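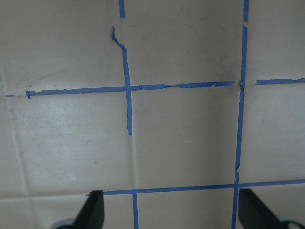
4 min read

Taping a Grid on a Tile Floor for Peel and Place Practice

By Ishbel Gunn, Brundbridge Robotics Club

Our club uses a tile floor as a practice board for the arm. The grout lines are already square, so you get a grid without measuring anything. You lay blue painter's tape along the lines, park the arm over it, and have students write a program that moves from one crossing to the next. Later they use the same grid to practice peeling tape and setting down parts.

These are the steps we follow in the Brundbridge room. They should work on any smooth tile.

What you need

One roll of blue painter's tape, narrow if you can get it
A dry cloth and a little dish soap
A plastic scraper or an old gift card
Scissors
Your arm, with the wrist camera and two-finger gripper mounted
A laptop with the Ternamska control program installed

Step 1. Clean the tile

Wipe the floor with soapy water and dry it. Tape will not hold on dust, and it holds worst in the grout. Old scuffs can stay. Glossy patches are harder on the camera than scuffs are, so look at the live picture before you pick your spot. If one tile shows a bright reflection, close the nearest blind or move the base over by a tile.

Step 2. Lay the tape

Start with the long horizontal lines. Press one end down, pull the roll out along the grout, and keep the tape low as you go. If you hold it high it drifts off the line and comes down with wrinkles.

Then do the vertical lines. Where two strips meet, let one run over the other and press the crossing down with the scraper. Students will use the crossings as target points, so these matter more than the ends.

You don't have to cover every line. Bare grout is useful. We leave gaps and whole seams untaped so that the program has to deal with a line that stops and picks up again farther on. A program that only works on a perfect grid will not get through the Leclerc round, where the judges lay the tape.

Cut the ends with scissors if you want a clean finish, or tear them by hand. Torn ends curl, and a curled end gives the gripper something to go for in Step 5. For a first session, cut them. For the second, tear them.

Step 3. Set the arm height

Bring the gripper down slowly until the fingertips show at the bottom of the camera view, one on each side, with tape visible in the space between them. Keep the fingertips off the tile. Save this pose as "home."

Set the speed to 20 percent and leave it there until the whole team has done a full run. In Ternamska the speed box is on the second tab, and it goes back to the default each time you restart the program. Check it every time.

Step 4. Teach the crossings

Move the arm by hand control to a place where two strips overlap. Center it between the fingers and save the point. Do the same for the other crossings, in order, and name them by row and column.

Run the points in sequence with the gripper open. Watch from the side, at floor level. If a fingertip drags, raise every point by the same amount. Fixing only the bad one makes the later steps confusing.

Our first program for this was 659 lines long and most of it was copied moves. Have students put the move into one function before they add anything else.

Step 5. Peel a strip

Pick a short strip with a raised end. Line up the fingers on either side of it, go down, close, and lift at a low angle along the direction of the tape. Pulling straight up tends to tear it.

Expect scraps. Small bits of tape stay behind on the grout and the color filter will pick them up as targets. Add a minimum size to the filter, or clear the scraps with the scraper between runs. Teams going to Leclerc in June should do it with the filter.

Step 6. Clean up

Pull the tape the same day. Left overnight it gets harder to remove, and the janitor at Brakel Hall will ask who did it. Put the arm back in its home pose before you switch off the power.

Group size

We run this with 12 students in teams of three, taking turns on one arm. Teams that are waiting write their point list on paper and trade lists with another team for checking. The session takes a full afternoon, including the floor cleaning.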